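November
By the Stimton Shop Notes desk

I got to the Maglaya building at 7 in the morning, which was my first mistake, since the technician who looks after the Bemo cell doesn't talk much before coffee. So I watched. She walked once around the white enclosure, pushed on each wall with her palm, then crouched down and wiggled the cable at the gripper like you'd check a loose tooth.

"Cables first, always," she told me when the mug was finally in her hand. "The arms are fine. Arms are easy! It's the wire that rides along with them that gets tired."

She's kept this cell going for Pasance for 2 years, and she has a notebook for it - paper, very greasy. The last entry was cycle 3,666, when a finger screw backed out and the gripper started missing buttons by a hair. She'd spent a whole afternoon blaming the software for that one (she's still a little sore about it).

After the cables comes the task board. It goes down on the white floor between the two arm bases, and she sets it at a bit of an angle on purpose. "If I line it up perfectly every day, all I learn is that it works when it's lined up perfectly."
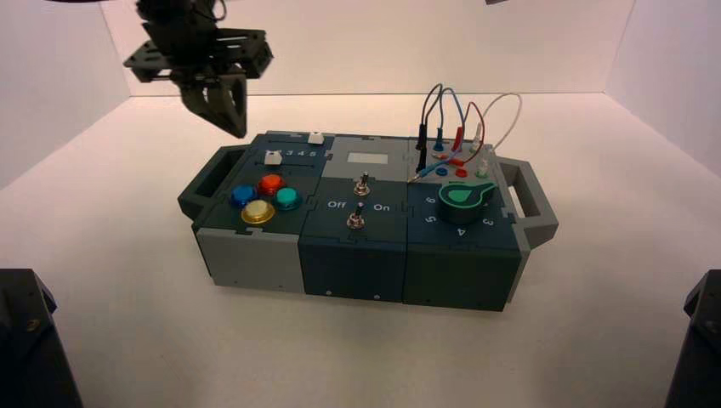
I asked what gives her the most grief and she didn't even have to think. Patch cables, again with the cables! They loop up over the box, and a gripper coming down in the wrong spot will catch one. The buttons she hardly worries about. "You push it or you don't. The dial, though, you have to hold it square or the fingers ride up the pointer and you're turning nothing."

Her fix for that is slow and kind of boring to watch. She jogs the gripper down over the knob by hand, closes it, opens it, looks, nudges, and does it over. Then the sliders get the same treatment. The whole routine takes her 30 minutes on a good morning, and she won't let anyone start a run until it's written in the notebook.

I wanted to know if she'd ever skipped it. "Once," she said, and went to refill her coffee.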